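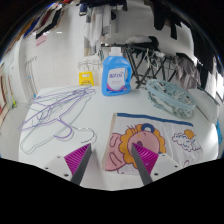

Drullivum trailer brake controller, review after 2,000 miles

Fitted to an older half-ton pickup pulling a tandem-axle utility trailer. The unit is proportional, with a manual slide on the left side and a gain dial on the face. Wiring took an evening. The Pant adapter harness plugs in under the dash, but its ground lead is short and had to be extended.

Gain was set at 5 for the loaded trailer. Braking was even on dry pavement. On gravel the wheels locked until gain came down. There is a slight delay on the first press after a cold start, which a reset did not cure.

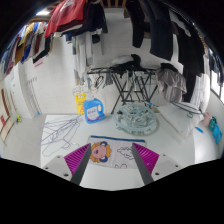
White table in the laundry room, with a flat pouch on top.

The display is hard to read in direct sun. The mounting bracket worked loose once and now has thread locker on both screws. At $44 over the Grernik unit it replaced, the smoother stops justify the price for regular towing. Four out of 5.

September 2022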